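Subject: Re: [gripper-maint] finger play on the Trevaskis hand-held

30 July 2018

Coralie Pearce wrote:

> Finger on our second unit has side play again. I tightened both screws at the base and it came back after 100 cycles. Is it the screws or the bushing?

Bushing, most likely. We had the same on the Penier bench in January. Take the finger off, pull the pad, and check the bushing for an oval hole. If it's worn, swap it and put the screws back with a drop of threadlocker. Leave it 8 hours before you close the gripper. The hooked finger should stand clear of the raised rim when you're done.

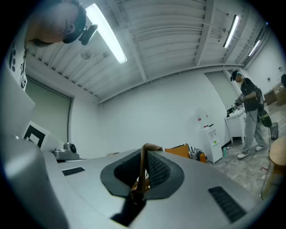 Coralie wrote back off-list that her spare bushings came from Skumach and sit almost 2 mm proud, and asked whether to file them down.

Don't file them. Those are the old length. Sestau stocks the short ones, in bags of 3. While you have it apart, brush out the vent slots too, then redo the zero with the finger fully open. Ours has held since.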